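Notebook, teardown bench
Monday, early, coffee still too hot to drink

I promised I'd get the equipment plan written down before the December budget round, so I'm going to do it in the notebook first, the way I always do, and clean it up for the form later. If you're reading this over my shoulder and you disagree with something, please write in the margin! Last year I found out about two objections after the order had gone in, and I'd have been glad to hear both of them.

What we're planning for is the second cell on desktop towers. The first cell has taught us a lot about what we should have bought, and mostly it comes down to fingers, lighting and a decent way of holding the case still. The arm itself is fine. I went back and forth on this over the weekend and I'm now pretty comfortable saying we don't need a bigger arm or a faster one for the second cell. Reach into an open tower is a matter of how thick things are at the wrist and how long the fingertips are, and a bigger arm only makes that worse. When you're working down by the drive rails with a cage on one side and a whole mess of power wires coming in from the top, you want every bit of clearance you can get.

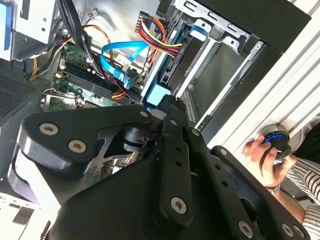
So, fingertips first. I have two quotes. Kobori wants 561 for a pair of long narrow tips, and that includes a spare set of pads. Lalik wants 400 for something similar with no spares, and they're a little vague about the mounting holes, so I've written back to ask for a drawing. I'd lean toward Kobori even at the higher price. We go through pads faster than any of us guessed when we did the first budget, and stopping to wait for a parcel costs us more in annoyance than the difference on paper. I'd also like it on record that I asked for the tips to be black and matte again. I know it sounds fussy, but the shiny samples we tried threw reflections all over the wrist camera, and I don't want to go through that twice.

Next, the case fixture. At the moment we still plan on a hand being there to steady things, and for trial work I'm happy with that, it's friendly and quick and you notice problems right away. It won't do for a cell we want to leave running. The Rirnberg shop quoted 1,192 for an adjustable clamp bed that takes the common tower sizes. I think that's fair for what it is. I'd ask them for softer jaws, though. Side panels with grooves or ribs in them don't sit nicely against a hard flat jaw, and I'd rather pay a bit extra now than shim everything with cardboard like we did all spring (you know who you are, and I was one of you).

Then the part I keep changing my mind about, the tool changer. The good one is 2,231, and it's by far the biggest line on the sheet. What I keep asking myself is how many jobs in a tower really want a different tool. Drive caddies and rails, no, the ordinary two-finger gripper suits those. Plugs are a maybe. Socket levers and memory latches, I'd say yes, eventually, but we aren't scheduled to do boards until well after the caddies are signed off.
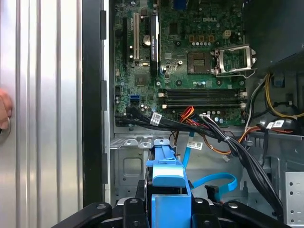 Written up at the teardown bench, Taltberg workshop
Filed under: Equipment planning, second cell

Picking this up again after lunch. I talked myself into splitting the request. Fingertips and clamp bed go in now, tool changer goes in as a second-phase item with its own line, so it doesn't drag the others down if somebody upstairs gets nervous about the total. I'd sooner have the two sure things approved than all three sent back for another round.

A few smaller items I don't want to lose:

Cable hooks or some kind of soft retainer for the loose wiring. SATA cables love to hang right across the place where the caddy has to travel. Cheap, can come out of consumables.

Lighting. Want a diffuse panel on a stand. No quote yet. Ask Rirnberg whether the clamp bed can carry a bracket for it, and if they can drill it at the same time, even better.

Spare gripper screws. We have a jar of them and none of them are the right length.

Bins for sorted parts, the shallow kind. Deep ones look like good value in the catalog and then the arm has to go diving.

Still open: Lalik's drawing, the jaw question, and whether the clamp bed comes with feet or has to be bolted down. If it has to be bolted I need to check the bench top before I sign anything. I'll leave the quotes clipped inside the back cover of this book.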